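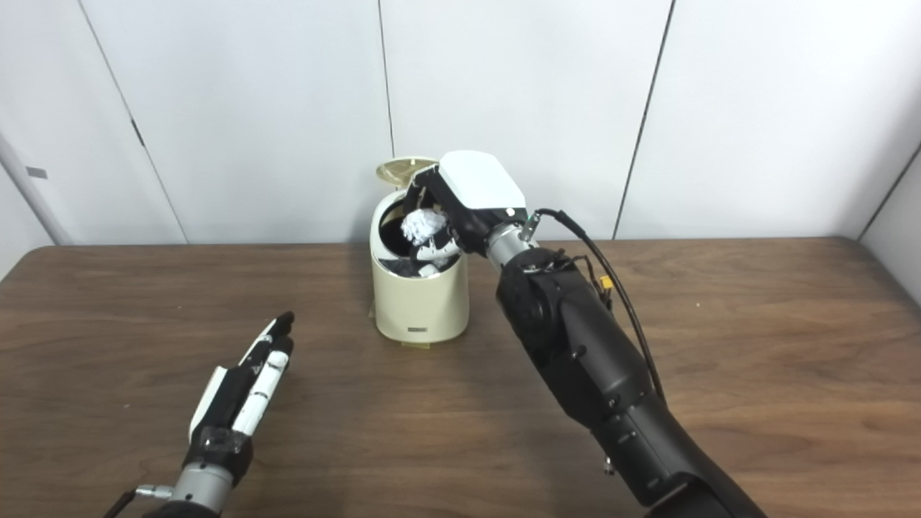 Dostow Tabletop Bin

Cream, round, lidded

A trash can for the top of the table, for people who have noticed that the one under the sink is always eleven steps too far when all you have is a balled-up receipt.

The Dostow is a plain upright cylinder in a pale cream finish. It has a flip lid and a small label plate low on the front that you will need good eyes to read. It takes paper, tea bags, pencil shavings and the pen you have put back in the mug 50 times knowing it was dead. It does not take pizza boxes. We have had letters. 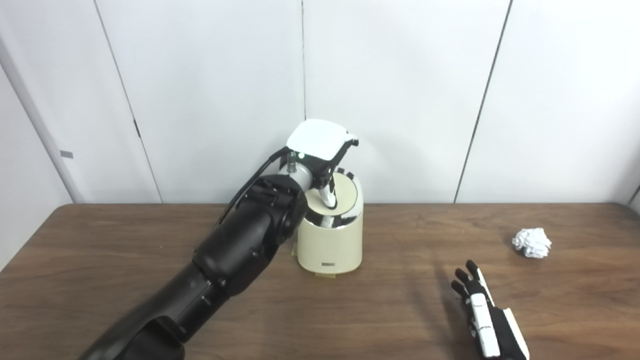 The lid stays up when you flip it up and stays down when you close it, a modest ambition that the Tarura, our previous tabletop bin, never quite managed. Vibeke Norðdahl, who drew both, would like it known that she has moved on.

Use a liner. Any small bag will do, or buy ours, which come 300 to a roll and will probably outlive the desk. Fold the top over the rim, push it down with your fist, and trim whatever still shows if that sort of thing bothers you.

Details
Height: 8 inches
Finish: cream, matte
Cleaning: damp cloth, mild soap. Scouring pads will leave scratches and we will be able to tell.
Item no. 179

Goes with
Quezada desk tray
Goltoment pencil cup (same cream, or close enough in lamp light)

Shipping
Sent in one box with the lid taped shut. Please remove the tape before deciding the lid is stuck. Returns are accepted through the end of August on unused bins, and yes, we look inside.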